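Put a bin where the bottles are

I have a theory about plastic bottles, and my family is tired of hearing it. People will recycle anything if the bin is close enough. Move it two steps away and the bottles just pile up on the table.

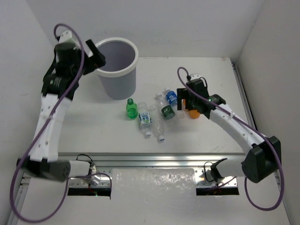

My old office in Turik had one recycling station for 200 people, down in the basement next to the bikes. It was a lovely station! Color-coded, with a poster. And upstairs every desk had its little herd of empties, caps on, labels peeling, waiting for somebody to feel guilty enough to make the trip. My boss, Meinrad Lüthi, finally bought a plain round bin with his own money and stood it by the coffee machine – and it was full by lunch.

So please, skip the fancy sorting furniture. I want a wide opening, no lid and no flap you have to touch. I don't even care if people crush the bottles first (I never do, I hate the noise). Yes, you'll empty it more often, and yes, a full one looks messy. I like it that way. A full bin means the table is clear and I can put my lunch down.
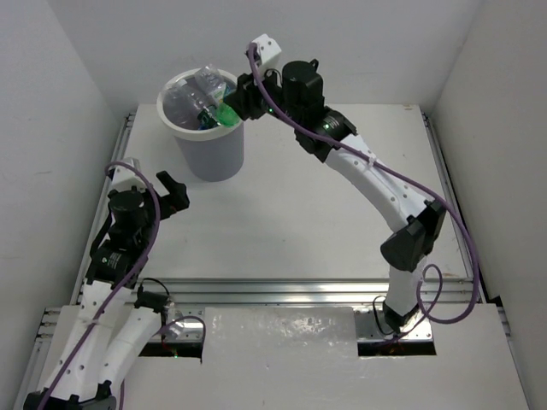 But what about the caps?

Leave them on, unless your town tells you otherwise. Mine changed its mind in September, and I'm still grumbling about it.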